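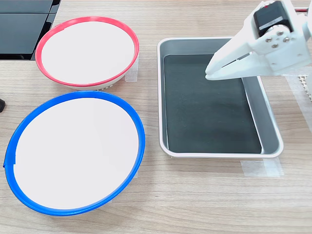
Two plates, one tray, gripper over the tray. Dultico open day, Danstead.

1/ Spent part of the afternoon at the Dultico open day. Notes on the tabletop sorting demo, which they call Rakel. Posting while I still remember the numbers.

2/ Task: move small parts between the tray and the plates. Red rim is for rejects, blue rim is for good parts. The dark mat in the tray cuts glare for the vision system.

3/ Tape matters more than it looks. They said a plate that shifts a few millimeters is enough to spoil a place.

4/ Stated log since February: 2,284 picks on this task, 90 percent placed on the first try. No breakdown by part type. I asked. They don't keep one.

5/ I watched 7 cycles. 2 needed a second grasp, both on flat washers lying flush on the mat. Long flat fingers have trouble getting under an edge.

6/ Control software is Qiu, written in house. Replanning after a missed grasp was quick. Homing was slow.

7/ Still want to know: finger wear, and how often they recalibrate. The answer to the second was "when it drifts." I'd like to see a drift plot.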